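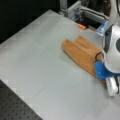 Grestton Cleaning Cloth, tan

I paid for the 7-pack and have used these on the kitchen table and counters since April. The cloth is soft and slightly nubby, and folds up small. I wash mine at 60 with no softener. It picks up crumbs well but leaves streaks on glass. The edges on one have started to curl. I'd buy them again for dusting.

Comments (2)

Fine on my desk, useless on the car.

Do they shed? My old Cleso ones did.

© Akholm Home Reviews | Contact | Back to top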